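The snack box, and what goes in first

19/02/2020

There is a right way to pack a box of snacks, and I have been doing the other one for years. I know this because Blažena Vlček, who received my last parcel, wrote back to thank me for the crumbs. She said they were delicious. She said she had eaten them with a spoon.

So this time I took it seriously, by which I mean I bought far too much and put all of it on the table before I so much as looked for a box. The shopping list was a page long. It had 18 lines on it, four of which said "something with nuts?" in what I'm sorry to say is my own handwriting. The receipt from Trustanik, the import grocery on the corner, was longer than the list, and I've chosen to blame the pastry shelf.

I should say a word about the pastry shelf. It's at the height where your hand naturally lands, each one comes in its own little packet, and I can't read a single thing printed on them. I choose by color. This is a better system than it sounds, and it has only let me down once (beans, when I was expecting chocolate, and in the end I finished the bag). 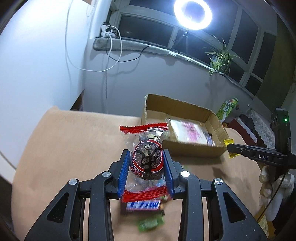
Anyway, the box. I went with a small one on the theory that a full small box travels better than a half-empty large one. Vojtěch Ševčík, who once worked a whole summer in a mail room and has lived off it conversationally ever since, told me the things inside a parcel should never be able to hear each other. I have no idea what that means, but I think of it every time I shake a box next to my ear.

The flat stuff went in early. Bread in a printed wrapper is basically a cushion someone has kindly put sugar in, and it makes a decent floor. The trouble is that it's also the first thing to get squashed, so you end up in a philosophical argument with a bun. My position is that a flattened bun is still a bun. Blažena's position is on record, see above, under spoon.

Then the round pastries, which refuse to stack. They're fine side by side and they're fine standing on edge, like plates in a rack, but put one flat on top of another and the whole lot starts to slide. I ended up standing a few of them upright and wedging the others in wherever there was a gap. The chocolate bars are the opposite. A chocolate bar will go anywhere. I'd happily pack nothing but chocolate bars, and I'd have the neatest parcel in the building and the dullest.

Candy goes in last. It's the gravel of the snack world, and you pour it in at the end to fill the cracks. I got this wrong too, naturally, and had small wrapped things in there well before the big ones, so every time I pressed a pastry down some candy came up beside it to see what was going on.

By this point the box wasn't looking its best either. The flaps had been opened and closed so many times that the cardboard was fraying along the top, and I'd started eyeing the tape. I use the Dullier kind, which costs more than I'd like and sticks to everything including me. Do not cut it with your teeth. Do not put the roll down without folding the end over, or you'll spend the next part of the evening going around it with a fingernail like a safecracker.
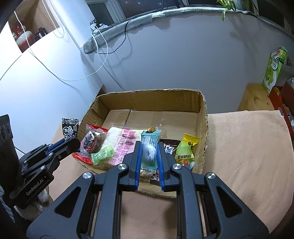
What I'd do differently

Weigh it before taping. The first price bracket at our post office covers less than you'd hope, and my kitchen scale informed me that I had packed 1506 grams of snacks, not counting the box. I took out a chocolate bar and ate it. The scale was not impressed, so I took out another.

Put the list inside. I've started writing one for the person at the other end, mostly so they know which ones have nuts. Since I can't read the wrappers, mine says things like "green, triangular, nuts I believe" and "yellow, no idea, good luck."

Buy two of anything you like. You will want to know how it tastes, and you'll want to know right when the last flap goes down.

The parcel goes out tomorrow. Blažena, if you're reading this, there's a spoon in it as well.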